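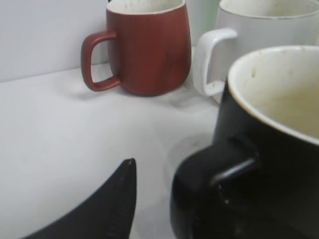
Last changed: June, mostly the bit on stains

Running a house through nursing school

I went back for my practical nursing certificate at an age when most of my classmates had never owned a vacuum cleaner. The program at Wullis was fine. The house nearly finished me! What follows is what I worked out over two years of clinicals, with early starts, a long drive and a family that still wanted dinner. Some of it will be obvious to you. It wasn't to me.

Scrubs

Buy one more set than you think you need. I started with two, and I spent my first term running the dryer at 11 at night with one pair of pants in it. Three sets got me through a normal week.

Wash them on their own, on warm, and turn them inside out if you've got pen marks near the pockets (you will). Our program had its own rules about laundering after clinicals, so read your handbook first and go by that over anything I say. Mine came off in the laundry room, straight into the machine, before I sat down. Once you sit down it's over.

For ballpoint, I dab rubbing alcohol on with a cotton ball, with an old towel underneath, and keep moving to a clean spot on the towel as the ink comes through. Try it on an inside seam first. Don't use it near a stove or a pilot light. Gel pen is another story and I never did win that one, so I switched pens.

For blood, cold water, right away, and no hot anything until the mark is gone. I used to leave things to soak in the bathroom sink and forget them until somebody wanted to brush their teeth. A lidded bucket on the laundry room floor works much better.

Food for a clinical day

My shifts started before 7 and it took me an hour to drive to the hospital in Sandhu, so breakfast had to be something I could make half asleep. Overnight oats, mostly. Oats, milk, a spoon of peanut butter, into a jar, into the fridge. I made them two days ahead and no further, after one bad experience with day four.

Lunch is where the money goes. I added up my cafeteria receipts one term and got $135, and that was me being careful. After that I cooked one big pot of something on my day off and froze it flat in zipper bags. Flat bags thaw faster and they stack like file folders. Write on the bag before you fill it — a full bag is impossible to write on.

Things that froze well for me: chili, lentil soup, pulled chicken, rice (yes, rice, with a splash of water when you reheat it). Potatoes went grainy. Anything with a lot of sour cream separated, so I stirred that in afterward.

Pack a snack you can eat in 5 minutes standing up. Cheese and crackers beat anything that needs a spoon. 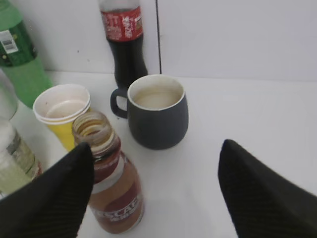 Utel reader here, second year of the RN program. The frozen bags saved me too, but I'd add one thing: put tomorrow's bag in the fridge when you get home, before you take your shoes off. I forgot so many times that I taped a note to the inside of the front door. Also, for anyone with a shared fridge on the unit, use a container with a lid that clips. I lost a whole soup in my tote once and my pharmacology notes smelled of cumin until graduation.

Good one, and I've stolen the note on the door.

Studying at the kitchen table

I didn't have a desk. I had the kitchen table, and it had to be a table again by suppertime. What fixed it was a plastic dish tub, the kind restaurants use for bussing. Books, cards, highlighters and calculator all lived in it, and at 5:30 the whole thing went on top of the fridge. No sorting, no piles on the stairs.

Flash cards were my main thing. I must have made 3,000 by the end, and I wish I'd hole-punched the corners from the start and kept them on rings. Loose cards get everywhere (I found one on beta blockers inside a mitten). If you tape drug cards inside the cupboard doors, use painter's tape. Regular tape took a stripe of paint off mine, and it's still there.

Cover the table if you're working with wet mugs nearby. A cheap vinyl cloth with the fuzzy back is plenty, and you can wipe highlighter off it if you get to it the same day. 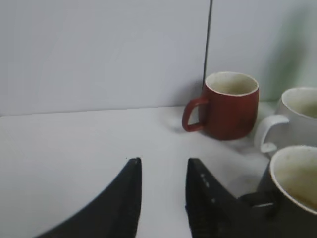 Three mugs on a white table.

Tea and coffee stains in mugs

You'll drink a lot of both. For the brown ring inside, I make a paste of baking soda and a little water, rub it around with a damp cloth, and rinse. For a bad one, leave the paste on while you do the rest of the dishes. I don't use steel wool on a glazed mug, it leaves gray marks of its own.

Same paste works on a travel mug lid if you go at the groove with an old toothbrush. Take the rubber ring out first and do that separately.

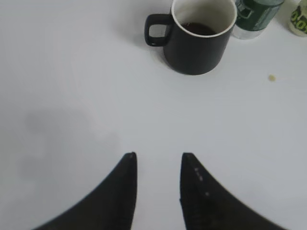
Black mug, light inside.

Shoes

Leave them by the door. I kept mine in a boot tray and wiped them down before they went in the closet. Stuff them with newspaper if they're damp, and change the paper in the morning. Please don't put them in the dryer, I did and the soles came away at the toe.

The week of finals

Paper plates. I mean it. I bought a pack of 26 at the Hama store on the highway and felt guilty for maybe one meal. Clean sheets the night before the first exam, though, I never skipped that.

Next I want to add something on getting adhesive residue off stethoscope tubing, but I'm still trying things and so far all I've got is a sticky stethoscope.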